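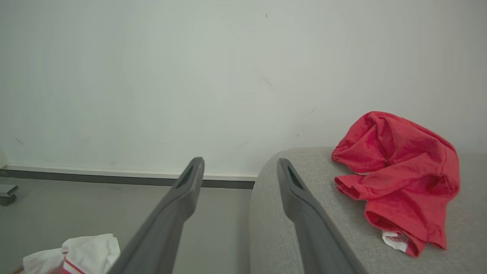 Scuffs and marks on white walls in furnished lets – what standard should we expect?

Residents' Forum > Huvthorpe House > Decoration and Repairs

Posted by: P_Atanasov
Tuesday, September 18, 2018

Good morning to all members.

I wish to raise the matter of wall condition in the furnished flats. The photograph shows the living room wall of my flat beside the light grey upholstered seat. There are a few small dark marks and smudges on the white paint, including a very small speck higher up and a faint greyish smudge. The baseboard has a thin white strip over a darker grey band, and I should like advice on cleaning that as well.

The inventory I signed in June records the walls as "clean, no marks". The managing office has now written to say that any marks found at the next inspection may be charged at the painting rate. I should be grateful for members' views on the following points:

1. Whether marks of this size are normally treated as fair wear.
2. Whether they may be cleaned without leaving a shiny patch.
3. Whether the seat should stand further from the wall.

Yours faithfully,
Panagiotis Atanasov

Reply from: Laaksonen_Flat53

Dear Mr Atanasov,

In my view the marks are fair wear and should be left alone. The wall looks plain and smooth, I cannot judge the finish, and every attempt I have made to wash matt paint has produced a clean patch that is more noticeable than the original mark. I would write to the office, enclose the photograph, and ask that the inventory be amended.

With regard to the baseboard, a soft brush followed by a barely damp cloth is sufficient.

Reply from: holtier_decorating

I must respectfully disagree with the previous contributor. I have painted a good many rented rooms and small smudges of this type often come away with a dry white eraser or a piece of plain bread, used lightly. Water should be the last resort. The method I recommend is:

Dust the wall from the top down with a dry cloth.
Try the eraser on a part of the wall that is usually hidden by the seat.
Work on one mark at a time, with very little pressure.
Leave the wall for a day and look at it again in daylight.

I would add that the light in the photograph is uneven, so it would be unwise to judge the colour of the paint from it. Any touching up should be done with paint from the original tin, if the office still holds it.

Reply from: Laaksonen_Flat53

I accept the point about the eraser. I do not accept that a tenant should be touching up paint at all. Clause 9 of our agreement reserves decoration to the landlord, and a patch in the wrong white would place Mr Atanasov in a weaker position than he is in now.

Reply from: holtier_decorating

That is a fair reading of the clause, and I withdraw the suggestion as far as tenants are concerned. The office may of course do it.

Reply from: M.R., top floor

May I address the third question. A padded seat placed close to a wall will in time rub against it, particularly where the floor is smooth and the furniture can move. A gap the width of a hand is enough. Felt pads under the feet are also helpful – the Gravudano ones sold at the hardware shop have stayed in place well in my flat.

I would also suggest picking up the white item with the red-and-white striped trim before the inspector calls, together with anything else lying on the floor. My own report last year contained the phrase "general untidiness" on the strength of one towel.

Reply from: P_Atanasov

I am obliged to everyone for their replies. The item has been put in the wash. I tried an eraser behind the seat yesterday evening and it left no shine that I could detect, so I shall proceed with the lower marks and leave the small speck where it is.

I have also written to the office to ask for the inventory to be amended, as Laaksonen_Flat53 advised, and will post their answer when it arrives.

Reply from: Laaksonen_Flat53

Please do. Several of us on this floor received the same letter – a written answer would be of use to all of us.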